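**Repack station – anyone else's place automate everything except the tape?**

**dentedcorner** wrote:

We got the Puline line in October. It erects cartons, fills them, seals them and does 50 in the time I do 9. Then anything with a crushed flap gets kicked out and comes to me and a tape gun. There were four of us on repack. Now there's me, and a dashboard.

**palletjack_blues** wrote:

Same at the Birketeck site. They told us the machine would "free us up." I've been freed up to the loading dock, where it's 39 degrees before breakfast.

**thongdee_nights** wrote:

I'll be the unpopular one. My shoulders quit hurting once the sealer came in. I did 36 months of straight taping and I don't miss it. Retrain and move on.

**dentedcorner** wrote:

Retrain as what, though? The class they offered was how to clear jams. I know how to clear jams. I've been one.

**thongdee_nights** wrote:

Fair. We did get a pay bump for it, but we had to ask. Twice. What does your station look like now? Ours has a lift table at least.

**dentedcorner** wrote:

Lift table, he says. 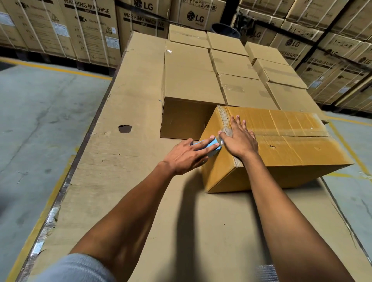
Cardboard, tape, washing machines for neighbors.
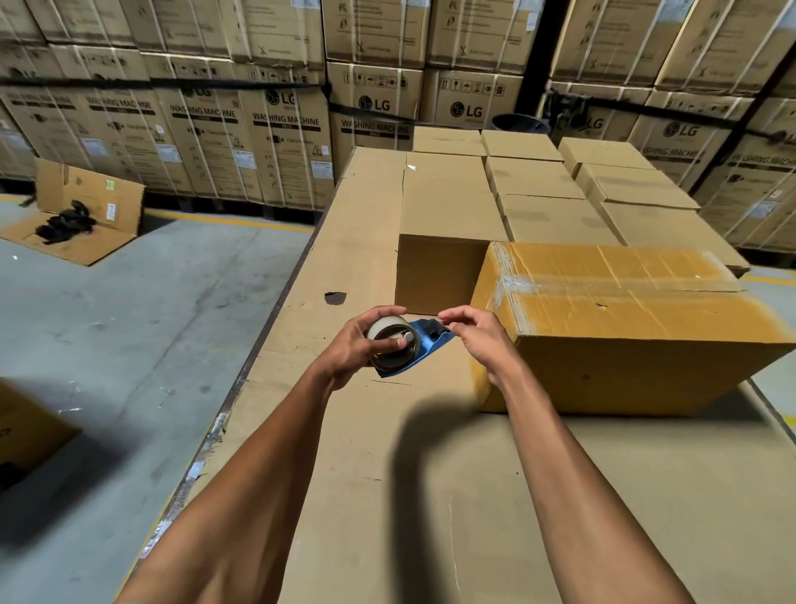 So I asked my lead when the sealer would learn to handle a crooked box. She said they're "looking at it" – same as they've been looking at the break room fridge. I figure I've got a while.

**palletjack_blues** wrote:

Ask for the lift table before they find the money for the upgrade. After that it's going to the robot.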